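Equipment & Procurement | Data Cards | Kitchen Utensil Sorting

Home Browse Documentation Releases Contact

# Fenholm Utensil Sorting Set: Data Card and Equipment Planning Notes

## Summary

The Fenholm set records the sorting of chopsticks and metal spoons on domestic counters with hand-held two-finger grippers. It is maintained by the Kotby equipment office and is intended for sites deciding how many gripper units to purchase, what household goods to stock, and how much storage to fund before a collection period begins.

The release contains 737 episodes. It does not contain robot arm trajectories, and it should not be used to estimate the price or the cycle time of an arm.
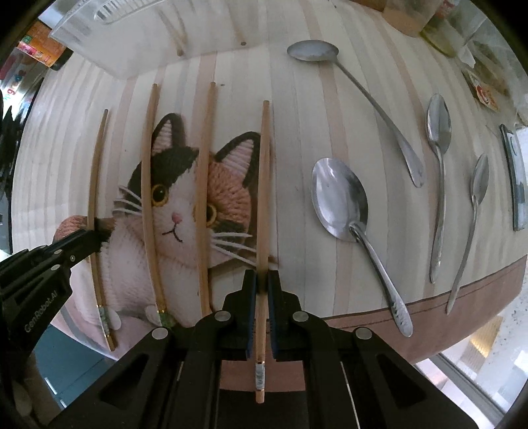

KOTBY, Tue 23 April

The present version replaces the planning notes issued with the pilot release. Sites that prepared a budget from the pilot notes are asked to review the sections on paired units and consumables, where the recommended quantities have changed.

## Task

Each station is laid with wooden chopsticks, metal spoons of several sizes and a clear plastic bin. Two grippers are used at one counter. Chopsticks were selected because they are long, thin and inexpensive, and because a gripper whose pads are worn or badly aligned will show the fault on a chopstick before it shows on a cup or a box. Spoons were added at the request of sites that wished to compare polished metal with bare wood.

Household items already on the counter, such as bottles, jars and food packets, are left where they stand. A site that clears its counters completely will produce recordings that differ from the rest of the set.

## Equipment per station

| Item | Quantity | Budget line |
|---|---|---|
| Hand-held gripper with camera | 2 | Capital |
| Spare finger pads, pairs | 8 | Consumable |
| Clear plastic bin | 1 | Consumable |
| Wooden chopsticks | 100 | Consumable |
| Metal spoons, mixed sizes | 8 | Consumable |
| Patterned table cover | 1 | Consumable |
| Storage drive | 1 | Capital |

Grippers must be ordered in pairs. Under the pilot notes a site could order single units and share them between stations. Sharing led to calibration files being attached to the wrong unit, and the practice is no longer supported.
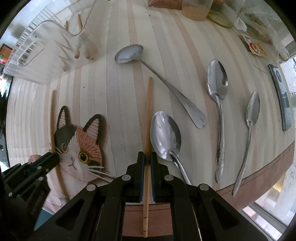 Consumables should be charged to the operating budget of the station and not to the capital request. Finger pads are the item most often underestimated. A site planning a full collection period should order all eight pairs at the outset, as the supplier, Tornutum, ships pads separately from gripper units and on a longer lead time.

Table covers and utensils may be bought locally. Striped or printed covers are acceptable, and no two stations need to match. Receipts for local purchases are to be kept with the station log.

## Planning a purchase

1. Confirm the number of stations that will operate at the same time. Stations held in reserve do not require their own grippers.
2. Measure the usable counter. Two operators' hands and the bin must fit without moving a stove or other fixed appliance.
3. Request a written quotation for gripper pairs, pads and calibration as separate lines.
4. Set the storage allowance. The planning figure is 1,000 GB per station for one collection period.
5. Submit the request to the equipment office before the end of June. Requests received later are carried to the next period.

Domestic kitchens are preferred to laboratory benches. No rental charge should be entered for a kitchen unless a signed agreement is attached.
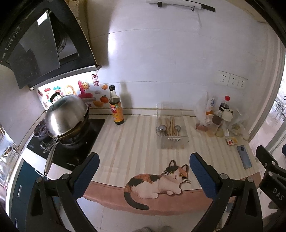

*Counter station with clear bin, chopsticks and spoons; gripper fingers in the foreground.*

## Files

- `episodes/` contains one folder per recording, with video and gripper opening width.
- `calibration/` contains one file per gripper unit, named by serial number.
- `stations.csv` lists the counter dimensions and the cover used.
- `costs.csv` lists purchases by station, without tax or freight.

## Known limitations

Reflections on spoon bowls reduce tracking quality near windows. Wide-angle distortion has not been corrected in the released video; lens parameters are supplied with the calibration files. Cost entries from the pilot were converted to the current budget lines by hand, and a small number have no matching receipt.

## Citation and terms

Cite as: Theodorakopoulos, *Fenholm Utensil Sorting Set*, Kotby equipment office. The recordings may be used for research and for internal procurement planning. Redistribution of `costs.csv` requires written permission from the equipment office.

Back to top Previous card Next card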